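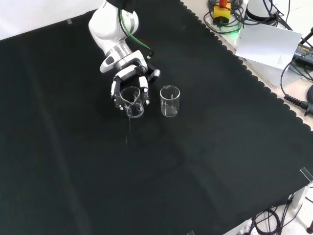

Shirin Talebi reckons the hand is the hard bit and the arm is just the thing that gets it there, and after an afternoon at the Grornbridge open day I'm inclined to agree with her.

22nd October, posted by the editor
Filed under: Robotics > Events and open days

The Grornbridge open day is a yearly event at which the Civholm workshop lets the public in to watch its robots being put through their paces. It started out as a July thing and moved to the autumn a while back, to the relief of anyone who remembers that building in the heat. I've been three times now and keep adding to this entry as I go, so forgive the joins.

Demonstrations

The main draw this year was glassware handling — a white arm with a hand full of fingers on the end, holding a clear beaker over a dark cloth with a second beaker standing close by. Pouring is a lovely thing to watch a robot try! The glass is smooth and see-through, the weight shifts as the liquid moves, and the fingers have to hold firmly without squeezing too hard. I stood there far longer than I meant to (my tea went cold).

Each session lasts 20 minutes with questions at the end, and groups are kept to 40 people. Shirin took ours. Somebody asked whether a plain two-fingered grip wouldn't do the same job for less money, and she said that for one beaker it very probably would, but that she wanted a hand she could give a different object to the next morning without changing any parts.

Visitors

The door tally this year was 646, against more than 1,000 the year before, when the Vivberg bus was still running. I rather liked the extra elbow room, though I gather the organisers didn't.

The Shojaei room

Down the corridor is the Shojaei room, used for talks. I only caught the end of one, on teaching grips by guiding the hand through them, and will fill this section in when the notes go up.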